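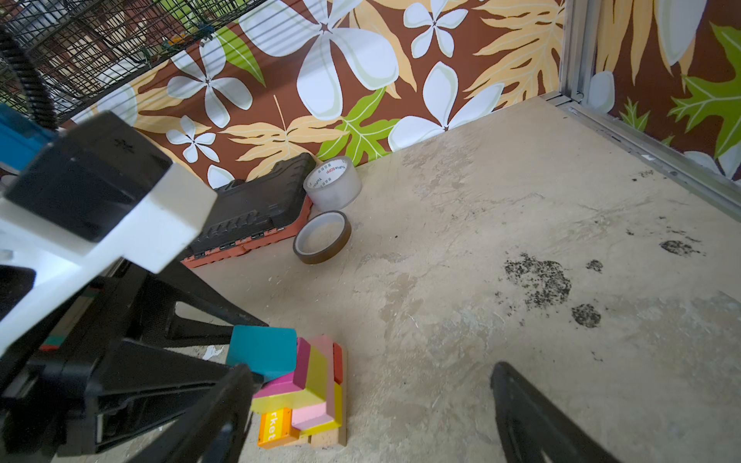

Hedvig Hovland reckons we have far too many demos where everything goes right, and she'd swap half of them for ones where the operator fumbles a grasp and gets it back. Her note came in overnight, fairly long. Main point: the policy has never been shown what to do after a bad close, so after a bad close it just sits there or closes again on nothing.

Fair. Have been putting it off. Blocks it is then.

**18 May 2025**, cell 2, Ondine set, block episodes

Count at start of day: 634 kept. Target for the block set is still 500 clean plus however many recoveries we can stand to record. So clean ones are done, really, and I should stop adding to them. (Roman, if you read this: please stop adding to them.)

Recovery protocol, first go:

- operator makes a deliberate off-centre approach, closes, then reopens and corrects
- no cutting between the miss and the fix, one continuous episode
- instruction text stays the same as for the clean ones, don't write "after missing" in it
- tag `rec` in the notes field, NOT in the task name. Last time it went in the task name and the loader treated it as a new task

Morning batch: 21 recorded. Threw out the first few, my misses were too obviously staged. Jailson watched one on the replay and said I looked like a footballer going down in the box. Slowed the approach and only offset the wrist a little, much better after that. The fingers catch a corner, block turns, you have to think about it. That's the behaviour we want in there.

Wrist view notes. With the blocks stacked close in, the left finger covers part of the teal cube and you can't judge the near edge from the wrist stream alone. Operators have been leaning to look at the real thing instead. Don't. If the policy can't see it you shouldn't be using it either. Back off, tilt, look again, go in. Costs a second or two per episode, I don't care.

Open qestion: does the backing off teach it to dither? Naveen thinks yes, if we do it every time. Suggests only backing off when the target is really hidden. Try both, split by session, compare later.

Layout. Agreed in January that the background clutter gets moved between sessions and then nobody wrote down how often. Proposal: every session, before the first episode. Tool case and both tape rolls (clear and amber) get a new spot along the back, new angle, sometimes lying flat, sometimes on edge. They're not targets in this set so they only have to be different. Flowery panels stay up for the whole of Ondine. The plain ones go in for Szulc and I don't want the two mixed, the labels are messy enough.

Floor marks: leave them. Rowena asked if the cell should be scrubbed before the next set. I'd rather not, Kelo was all recorded on a spotless floor and fell over the moment we ran it anywhere with a stain on it. Might be coincidence, never did the proper test. Anyway no scrubbing.

Problems today

1. Timestamps. Wrist stream behind the joint log again on the later episodes. Restarting the recorder cures it, which tells me nothing. Jailson is looking at the buffer. Until then restart at every break and note it down.
2. Gripper width reading doesn't go fully to zero on an empty close. Matters a lot for recoveries!! An empty close and a close on something thin look too alike in the log. Rezeroed before lunch, will check again tomorrow morning before anyone records.
3. Annotation. Tomier's labelling tool has "success" and "failure" and nothing else. A recovery is a success at the end and a failure in the middle. For now mark success and put the miss in as a time range in the comment. Ugly but searchable.

Instruction wording, while I remember. Half the block episodes say "pink block" and there's a pale pink, a light pink and the magenta one that some people also call pink. Fine when only one of them is in view, useless otherwise. From now on: magenta is magenta. For the other two say where it is ("the pink block next to the orange one"). Rowena going back through the old ones to find the worst, will relabel where it's plain from the video which one the operator went for, drop the rest.

Afternoon: handed over to Roman for the second batch, I did review. His are good, smoother than mine, perhaps too smooth, the correction comes so fast it nearly looks planned. Asked him to pause a beat after the miss. He says the pause will get learned as well. He may be right, left it up to him.

To do
- [ ] check gripper zero
- [ ] split script: back-off sessions vs not
- [ ] reply to Hedvig, ask what ratio she had in mind, she only says "more"
- [ ] wording sheet, print it, stick it by the operator seat
- [x] new folder for `rec`
- [ ] retrain on clean + todays recoveries even though it's too few, just to see the loader copes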